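About Stollside

Stollside is a small school. We teach grown-ups to fix cars, evenings and weekends mostly, and a daytime group for people between jobs. That's the short version. Long version below, Barbara asked for it and I've got an hour before the Tuesday class so bear with me.

How we got started

Barbara Cieślak ran the parts counter at Lambert for years. Same people came in every week with the same questions - which brake pads, why is my battery dead again, is the guy down the road ripping me off. She started answering them properly, in the back, with a kettle. Then on a folding table out front. Then there were too many people for the table.

Lambert closed the counter. Barbara took the lease on the unit at Storkidholm with Henryk Lis, who had two lifts and nowhere to put them. First class was six people and one of them was Henryk's sister. No website, no booking system, a notebook. We still have the notebook, it has oil on it.

The name comes from the old sign on the side of the building. It was already up there and we couldn't afford to take it down.

What we teach

Four courses right now. Basics (oil, tires, fluids, lights, what the dash is trying to tell you). Brakes and Suspension. Electrics, which everyone is scared of and then likes best. And Underneath, which is exactly what it sounds like - you spend six evenings looking up.

Underneath is the one people ask about most. Exhausts, lines, mounts, rust, where water sits, what ought to be tight and what ought to move. Henryk teaches it and he does not use slides.
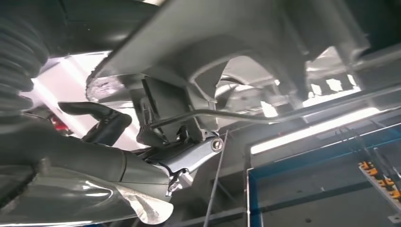

Who is it for

Anybody over 16. Really. We get retired nurses, delivery drivers, students with terrible cars, one couple restoring a van very very slowly. About half have never held a torque wrench. No test to get in, no uniform, closed shoes please and tie your hair back.

If you already work in a garage you may find Basics slow. Skip it, email us, we'll put you straight in Electrics.

What we are not: a trade license. You get a certificate from us saying what you did and how many hours. Some employers like it, some shrug. We'd rather say so up front than have you find out after.

Who we are

Barbara Cieślak - founder, runs the office, teaches Basics on Saturdays. Knows part numbers by heart. Do not park in front of the roller door.

Henryk Lis - Underneath, plus anything with a lift. Forty years on the job, most of them on vans.

Cuiping Jiang - Electrics. Came to us as a student, took the course twice, pointed out a mistake in the wiring handout and got offered the job. She rewrote the whole handout. It's good now.

Ginevra Valentini - Brakes and Suspension, and the daytime group. Also does the schools visits when we can fit them in.

Stanisława Szczepańska - bookings, money, the phone, this page when I don't get to it. Call before 3 if you want her in a good mood.

The building

One big room, one small room, a kitchen that is really a corridor. We moved things round again in January so if you came before then it'll look different. Lifts are at the back now, benches by the windows, hand tools on the left wall with their outlines painted so you can see what's missing at the end of the night. Something is always missing at the end of the night. Usually the 10 mm.

Parts get sorted by where they go on a car, inside trim with inside trim and so on. Before it was by whoever put them down last.
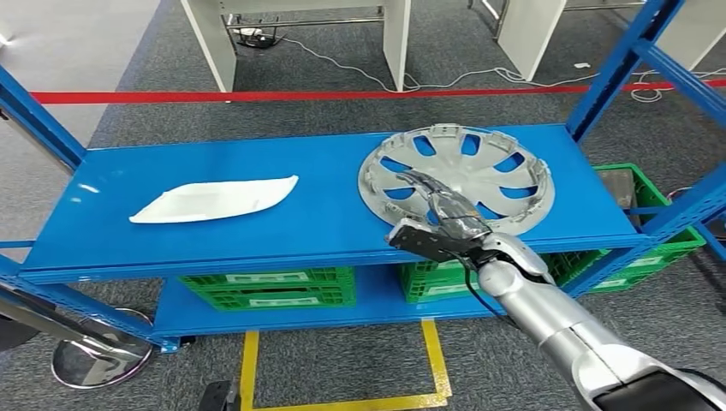

Most of our teaching parts are donated. Breakers, body shops, people clearing out a garage. We say yes to nearly everything if it's clean and one person can carry it, no airbags, no fuel tanks, no batteries with a bulge. Ring first. Please don't leave things at the door over night, we've had foxes in a seat.

The roof doesn't leak any more. There is heating but wear a sweater.

What it costs

Basics is $200 for the full six weeks. The others are a bit more as the groups are smaller, prices are on the bookings page and Stanisława keeps that one up to date, I don't. Pay in two halves if you need to, just say, no form.

There are free places on every course. They come out of the donations pot and you don't have to prove anything to get one. Ask Barbara or tick the box. Last year the raffle and the spring open day brought in $3,085 and all of it went on free places and one new jack.

The daytime group is free, paid for by a grant from the Troterholm fund, which runs to the end of next year. After that we'll see. We're writing the application now, if anybody is good at that kind of thing we would love a hand.

Since we opened 1,161 people have finished at least one course. Stanisława keeps the list. She'd like it known that Henryk's sister is number one on it.

How we teach

Small groups, eight max on a lift. You do the work, we stand there. If you strip a bolt you learn how to get out a stripped bolt, which is honestly a better evening than the one we planned. Every session starts with ten minutes of just looking - hands in pockets, lights on, say what you see and what you think it does. People hate it in week one. By week four they're spotting things Henryk was going to save for week five.

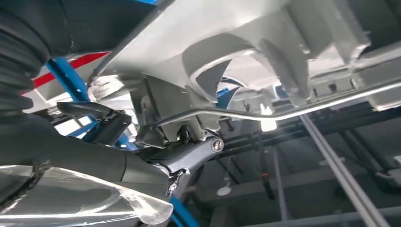
We don't do trick questions and we don't do shouting. Ginevra worked in a place with shouting, and it's the reason she's here. Ask the same thing three times, fine. Write on the handouts, take them home, spill tea on them, Cuiping has the file and can print more.

Safety is boring and we're strict about it. Stands every time even for two minutes. Glasses on under anything. No phones in your hand when a lift is moving. If a tutor says stop you stop, argue after.

Bring your own car?

In Basics yes, last two weeks. For the other courses ask first, depends on the car and on what's already in. We can't keep it overnight and we can't promise it will be finished. It has to drive in. Pushed in doesn't count, we had a discusion about this.

Getting here

Storkidholm, the units behind the timber yard, ours is the last one, green door. Bus stops at the top of the road and it's a five minute walk, no sidewalk for the last bit so bring a light in winter. Parking down the left side only. Bikes can come inside.

Step free through the roller door, ring the bell and someone will open it. Bathroom is step free as well. Kitchen is tight for a wheelchair, we'll bring the tea to you.

Get in touch

Phone is best, email is slower, we don't really do the social media one any more. If you want to teach, talk to Barbara. If you want to donate parts, talk to Henryk and then Barbara, in that order or he gets told off.

Next Basics course still has places as of writing. Electrics is full, theres a waiting list.

Page last updated 2024-02-11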